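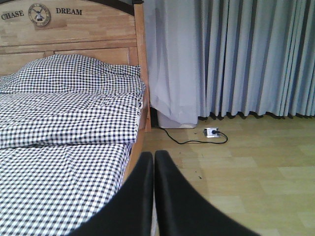 Live Events Management, Unit 4: Planning an outdoor concert season
Course tutor: Evaristo Ibarra

Read these notes before the seminar on 14th July. The case we use all term is the Droveveck Park series, an evening season with a fenced lawn and one stage.

4.1 Capacity

The license for Droveveck sets a limit of 2,937 people on site. That number covers everyone inside the fence: ticket holders, crew, artists, caterers and guests. Take staff and guest passes off first, then decide how many tickets go on sale. A show is sold out when the ticket allocation is gone, even if the site could hold a few more.

The organizer, Kumus, keeps back 100 tickets per show for late production needs. Any that are not used go on sale the morning of the concert.

4.2 Booking order

Headline acts are confirmed by March. Support acts come after, once the headliner's management has agreed to the style and length of the opening set. Write set times into both contracts. For this series the support plays 60 minutes at most, including changeover.

4.3 At the gate

Bag checks are the slowest part of entry. Publish the bag rules with the ticket, and put them on a sign where the line starts. Open bags are checked on tables, with a separate lane for people who have no bag. 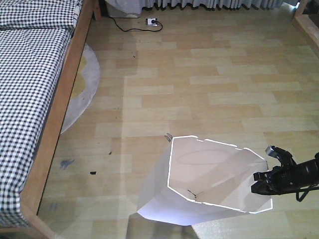

Open white paper bag, standing upright.

Keep food rules short. In the Baluyot reading, the venue changed its picnic policy halfway through the season and had to deal with 123 written complaints. Note which of these came from people who had bought before the change.
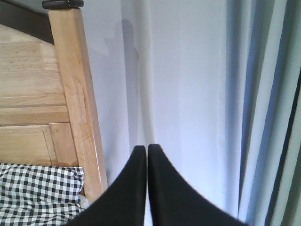 4.4 Sound and curfew

Outdoor sound carries farther on still evenings. Agree on the measuring points with the city before the first show and log readings during each set. The Dultex sheet in your course pack has a blank log. Fill in one column for the support act and one for the headliner.

For the seminar: draft a running order for one evening, from gates to curfew, and bring a printed copy.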